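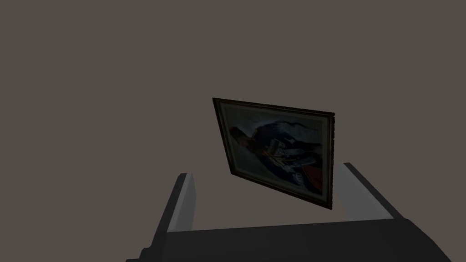 A framed painting and the open two-finger gripper, in simulation. Picture: Jarnine

Jarnine puts household robots to the test, says chores "not there yet"

FOR IMMEDIATE RELEASE, 2021-03-06

Can a robot tidy your living room? Short answer from Jarnine: some of it, slowly, and please don't leave the good china out.

The company today released first results from Rindora, its simulated home for two-armed robots. 4000 attempts at everyday jobs. Picking up, putting back, clearing a table, closing a door. Of those, 3507 ended with the job unfinished or done wrong. Not a flattering number and we're publishing it anyway.

All runs were done in computer-rendered rooms. No real furniture, no real breakages. Rooms have wooden floors, pictures on the walls, doors with lever handles and the usual bits and pieces a household leaves lying about. Things on the floor remain the hardest category by a long way. Flat objects especialy. A picture frame lying face up gives a gripper very little to get hold of.
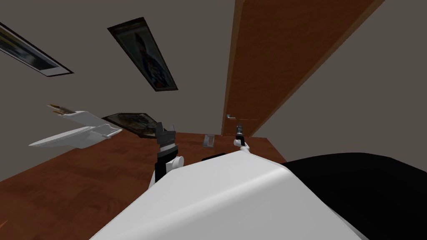

What worked, what didn't

Small boxy items on a table: best results of the lot. Reach, close, lift, move over. Good enough that our partner Skaltico will try the same control software on a shop-floor bench in October, sorting small parts into trays.

Thin items: poor. Doors: mixed. The robot often finds the handle and then stands in the way of the door it is trying to open. Anything needing both arms at once: poor, and slow with it.

Colour of the object made little difference. Clutter made a lot. Add a few extra items to the table and the success rate drops off, even when the target itself hasn't moved.

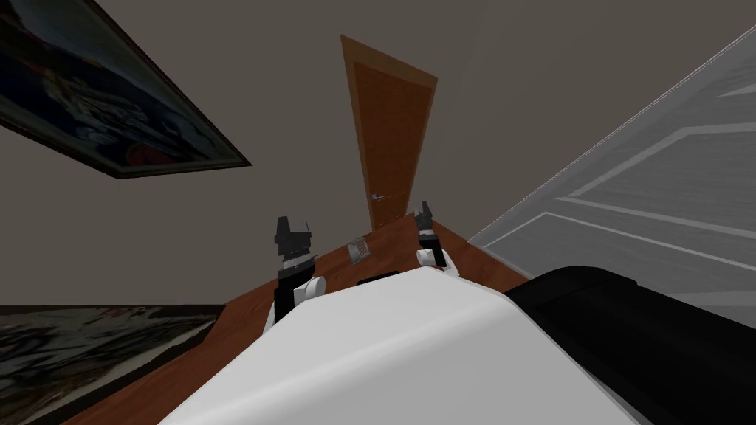 Both arms raised over the tabletop, small grey and white item between them. Picture: Jarnine

Jarnine also ran 500 attempts with the Kramer planner, an older method that works out the whole movement before starting. It finished 261 of them, on the easy table jobs only. The newer learned controller was quicker on the same jobs but gave up more often. Neither one is ready to be left alone in a kitchen. A person would of cleared the table in the time it takes either of them to make up its mind. 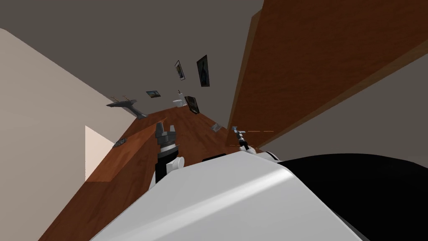 The shop floor is likely to come first. Benches stay put, parts are the same size from one day to the next, and staff are close by if something jams. Homes will take longer and Jarnine is not giving a date.

Full results, with the failed runs included, are free to download from the Rindora project page. Research groups and manufacturers who want to submit their own controller can apply through the same page. Next round opens in October.

About Jarnine
Jarnine builds simulation and testing tools for robot makers.

Media enquiries: Jarnine press office. Larger pictures available on request.

ENDS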